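Klinhom Community Forums
Board: Teaching and Demonstration
Thread: Hand demonstration or remote control for sachet picking
Status: Open

stostness_packing
Member
Posted in August, 9:40 am

Good morning. I am writing on behalf of the packing cell at Stostness. We are preparing a procedure for teaching our two-arm unit to remove single sachets from a filled tray and would appreciate the views of members who have completed similar work.

Our present method is remote control. The operator sits at the leader station, drives both arms through the task and watches the wrist views on a monitor. We have recorded 60 episodes on this basis. The policy trained on them reaches the tray reliably, but it has difficulty with the pick itself. It closes on two sachets, or it pushes the row over and then hesitates.

Management has asked whether we should move to demonstrations made directly by hand, with tracked wristbands. I have reservations and would like to hear from both sides before we commit the labour.

graded_bench
Senior Member
Posted 10:15 am

Thank you for setting the matter out clearly. Our site went through the same decision on the Zustov line. I would recommend hand demonstration for this class of task.

The difficulty with remote control is that the operator cannot feel the pack. A person separating sachets works largely by touch. One hand steadies the row while the fingers of the other find the gap. At a leader station with no force return, the same person begins to work by eye alone, slows down considerably, and develops habits that the policy then learns. Our operators would hover above the row for several seconds before each grasp. The trained policy hovered as well.
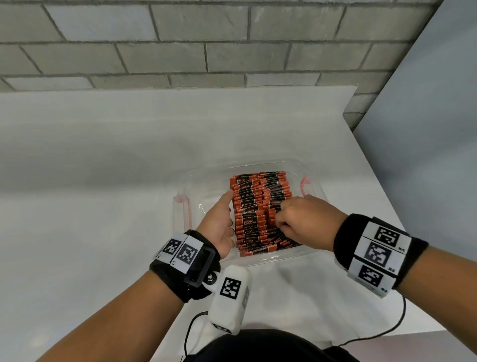
The role of the supporting hand should be written into the procedure. If it is left to the individual, one demonstrator will brace the row from the side, another will lift the tray at one end, and a third will use the second hand for nothing at all. We now require that the supporting hand be in contact before the picking hand enters the row, and that it remain there until the sachet is clear of its neighbours. Episodes that depart from this are set aside and not used for training.

We also ask demonstrators to leave a row untidy if it becomes untidy. Straightening the pack between picks produces very clean recordings and a policy that has never met a leaning sachet.

wk_integration
Member
Posted 11:02 am

I must respectfully disagree with the previous contributor on the main recommendation, although I support the remarks on the supporting hand.

A human hand is not the gripper that will do the work. The demonstrator may tuck several fingertips between two sachets and separate them with a small rolling motion. A parallel gripper has no equivalent movement. The wrist path can be transferred accurately and the behaviour will still fail, as the part that mattered took place in the fingers. In our trials at Wurkiten, a policy trained only on hand demonstrations brought the arm to the correct position and then pinched at nothing.

Remote control has its faults, but every recorded motion is one the machine is able to perform. I would advise the original poster to improve the leader station before abandoning it.

graded_bench
Senior Member
Posted 11:30 am

The point about finger motion is a fair one and I should have addressed it. We restrict demonstrators to thumb and forefinger for the pick. The motion is less natural and requires practice, but it transfers well enough for our gripper. I accept that this gives away part of the advantage I claimed earlier.

stostness_packing
Member
Posted 1:20 pm

Thank you both. Two questions, if I may.

First, how is marker visibility maintained when the wrists turn inward over the tray? Our trial bands carry the tags only on the top face, and we lose tracking whenever the operator rolls the wrist past a moderate angle.

Secondly, what proportion of hand episodes did each site find usable?

tag_and_track
Member
Posted 1:48 pm

On the first question, tags should be placed side by side around the band so that one comes into view as another turns away. Each tag must have its own identifier, and the offset between tags must be measured once the band is assembled. Do not rely on the drawing. Fabric bands settle differently on different wrists, and we repeat the check whenever the demonstrator changes.

Sleeves should be kept well clear of the tags. Any cable should leave the band on the side away from the tray and be given enough slack for a full reach. We had one afternoon of recordings in which a taut cable had been slowly rotating the band, and the whole batch was discarded.

A plain, matte work surface is also of benefit. We previously used a polished bench, and reflected tags were occasionally detected as real ones.

graded_bench
Senior Member
Posted 2:05 pm

On the second question, we kept 72 per cent in the first fortnight. Most rejections were for lost tracking, and the remainder were for departures from the supporting hand rule. The figure improved once the bands were revised along the lines described by the member above.

wk_integration
Member
Posted 2:31 pm

Our figure was 50 per cent, and we regarded that as poor value for the hours involved. I would add that a rejected hand episode takes nearly as long to review as a good one. This cost is seldom included when the two methods are compared.

depot_quality
Member
Posted 3:10 pm

May I suggest that the two positions are closer than they appear? Our practice is to use hand demonstrations for the broad behaviour, including the approach, the placing of the supporting hand and the order in which rows are emptied. We then record a smaller set by remote control which covers only the last part of the pick, from contact to lift. For our most recent product we needed 30 remote episodes of this kind.

The two sets must be labelled separately. We once merged them without labels and were unable to determine which was responsible for a fault in the release.

wk_integration
Member
Posted 3:26 pm

I have no objection to that arrangement, provided that the remote set is recorded on the production gripper with the production fingertips. I remain of the view that a site with limited staff should begin with remote control alone.

stostness_packing
Member
Posted 4:45 pm

I am obliged to all contributors. We will proceed with a short trial of the combined method on one product, using a written rule for the supporting hand and revised bands with tags around the wrist. Existing remote episodes will be reviewed for hovering before any are carried forward.

Could depot_quality please advise whether the tray was fixed to the table during the hand recordings? Ours is free to slide at present.

depot_quality
Member
Posted 5:12 pm

It was free to slide for hand recordings and fixed for remote ones. I would not recommend copying this. We have since fixed it for both, and the older recordings are being replaced as time allows.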